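Rules for the tabletop before each recording session?

Asked by Tralside, October

We record hand tasks for training a robot arm (paper crafts, sorting, opening and closing things). Three people set up the table and everyone does it differently. Is there any accepted rule for cloth, background and what can be left out? Our sheet only says "clean workspace" and two reviewers keep disagreeing over what it means.

3 answers

Yeh
I don't know of a formal standard for this. Write your own and put a version number on it. Ours has 14 lines. The ones that matter most:
Cloth in one color, reaching past both sides of the work area.
Near half of the table clear at the start.
Every item on the table is on the task list. If a drink is there, it gets listed too.
Blades closed and laid down before anyone starts.
Names and addresses out of view.
Log any change of cloth or backdrop. We had 122 clips go back for review over a cloth change that was never written down.

Bendano
just use a plain table, you're overthinking it

Hsin-yi Hsiao
Agree with Yeh on listing everything. I would add the background. A screen behind the table helps a lot, but check past the ends of it as well, down to the floor. Shoes and stand legs show up there. We note them in the session log and leave them alone between takes so the clips match. Also decide who signs off on the setup. One person per session is enough.
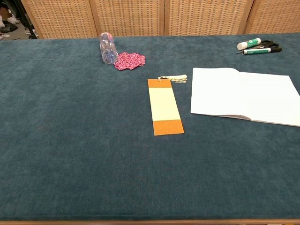 Bookmark task, teal cloth, screen at the back.

Last edited Wednesday, November 2, 2022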